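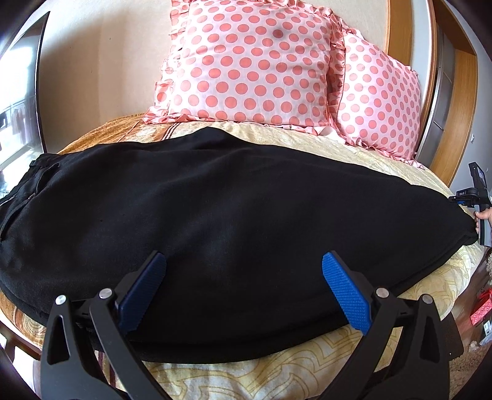
Black cloth on a patterned sheet, lint and all.

I bought my first microscope secondhand, and I'd do it again tomorrow. Mine is a Stotiris stereo with a scuffed base and a focus knob that's a little stiff in the mornings, and I paid $143 for it. The new one from Dimow with nearly the same optics was $193 before shipping, and it came with a plastic dust cover I would have lost by July.

My friend Agnes Chisholm thinks I'm nuts. She says you never know what somebody did to the prism, and okay, fair enough, she once got a Xu with fungus growing in the left eyepiece (it looked kind of pretty, but still!). I just think people give up on used scopes way too easily. Ask the seller for a photo through each eyepiece. Ask if the zoom drifts. If they get huffy about it, walk away – there are plenty more.

What really bugs me is the magnification race. Beginners write to me wanting 60x because the box says 60x, and then they can't get a whole beetle in view and the thing goes in a closet. Low power is where the fun is! I'd spend the extra money on a decent light instead. I clipped a cheap Ekow lamp to my desk and it changed more for me than any lens I've bought, and I've bought almost 2 drawers full.

Agnes is still saving up for a new one. I've offered her my spare in the meantime.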